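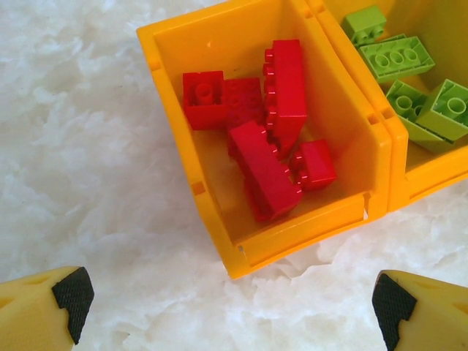
Yellow storage bins, side by side on a white surface.

10 Sep 2022, by Tiina Kinnunen
Category: Coaching Notes > Match Analysis

Week 2: Writing down a match while it's going on

Right, last week we talked about why your memory of a game is so bad (mine too, I once swore blind we'd had all the play at Ramness and then watched the recording back, ouch). This week is the practical bit. How do you sit on a touchline for ninety minutes and come away with notes you can use on the training ground?

Start with one question. I mean it, one! When I began I tried to log everything, passes, throw-ins, who was shouting at whom, and by half-time I had four pages of scribble and no idea of the score. So pick something small. "How do we lose the ball in our own half?" is a good one for a first go. "Are we playing well?" is hopeless.

Then draw your pitch. Split it into three strips across and three down, and label them however you like. I use letters going up the pitch and numbers going across, so B3 is the right side of midfield. Each time the thing you're watching for happens, you write the minute, the box and a shirt number. If you've got time, add one word after it: "heavy", "blind", "pressed". If you haven't, leave it and look up again. The game won't wait for you.

The worked match: Clendow v Canda

I've used this one for years and I still like it. Clendow lost 3-1 at home and everybody leaving the ground blamed the goalkeeper, who did have a bit of a horror with the second goal. My question that afternoon was where Clendow gave the ball away, and I ended up with 50 entries. Of those, 16 were in the same box, A1, the left-back's corner.

Now look at what Canda were doing. Their number 7 wasn't chasing the left-back at all. He stood between him and the centre-half, so the only pass left was up the line, and a midfielder was already waiting there. The poor left-back hit that pass all afternoon! From the stand it looked like he was having a stinker. On paper you can see he was being invited to do it.

Clendow did change it after the break, by the way. Their holding midfielder dropped in to give a short option and the A1 entries nearly dried up, but they were two down by then and had to open up at the other end.

A word about totals. Another analyst's report on the same match gave Clendow 404 completed passes, a lot more than Canda managed, and someone always brings this up in class as proof that they "deserved something". Maybe! But a good many of those went back and forth along the back four with no pressure on them, so ask where and when before you get excited about a big number.

Things people get wrong on this exercise

Watching the ball all the time. Try five minutes watching only the back line and see how much you've been missing.

Changing the question at half-time. Stick with it, even if it's dull.

Writing up the next day. Do it that evening, with your tea if need be.

For next time

Watch any full match, local is fine, and bring your marked-up pitch plus half a page on what you'd work on in training. Please don't send me a match report, I don't need to know who scored. Read the chapter on pressing in the course pack as well, up to the end of the section on traps.

We'll do set pieces in October, once everyone's happy with the grid. The group going to watch Pace play Ramness should bring a clipboard and something waterproof to put over it.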